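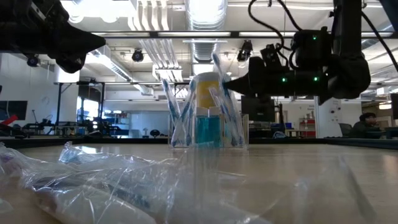
The two arms and the toothbrush organizer at the Broneck workshop.

Clubs > Student Projects > Robotics > Interviews

The student club at Broneck has spent most of a school year teaching a pair of robot arms to put toothbrushes in a container. I went in thinking this was a small thing to be proud of, and I told the club's faculty adviser as much.

"It is small," she said. "Come back when you've tried it."

The project is called Arthur. It began in August with 13 students and a budget of $1,720, which didn't cover the arms (those are on loan from the engineering department). The students work in teams of two, one to steer and one to keep notes. They guide the arms through the job again and again, then train a program on the recordings and see what it has picked up.

How much is that? "We ask for 100 good runs before anybody trains anything," the adviser said. "They always want to start at 30."

I asked what counts as a good run and got a long pause. A brush has to end up in the container without the container moving. It can bump the jar. Last term it couldn't bump the jar. The rule was changed after a vote, and a club that votes on its own passing grade makes me a little nervous.
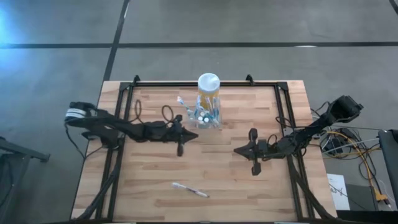
The students were more candid than I expected. One second-year, who came over from the debate team, told me the program does well with brushes laid down the way they were in training and badly with almost anything else. "If you turn it so the bristles face away, forget it," he said. "It goes for where the handle used to be."

So has it learned to pick up a toothbrush, or has it learned one corner of one table? He shrugged. "The second one, mostly. We're trying to get to the first."

The adviser didn't like that answer much. She pointed to the spring meet at Fostholm, where the club placed 8th and finished ahead of two schools with paid lab staff. I asked how many teams had entered. She said she would have to look it up, and as of this writing she hasn't sent the number.

She is on firmer ground about what the students get from it. They wire things, they break things, they read error logs. "I've had kids in here who never finished a project before," she said. I believe her. I'd only point out that a bicycle repair class could say the same, and at the end of it you'd have a bicycle.

The club wants to enter the Casoline challenge next, where the objects are kept secret until the morning of the event. I asked the second-year how he thought Arthur would do.

"Badly," he said. "But we'd find out why."

Comments

gearhead_mom: My daughter is in this club and she talks about it at dinner every night. Bit harsh, I thought.

tk44: Fair questions. Did they ever tell you how many teams were at Fostholm?

Retired Machinist: Changing the rule about the jar bothers me too. Either it's a fail or it isn't.

pdxreader: I'd take the bicycle.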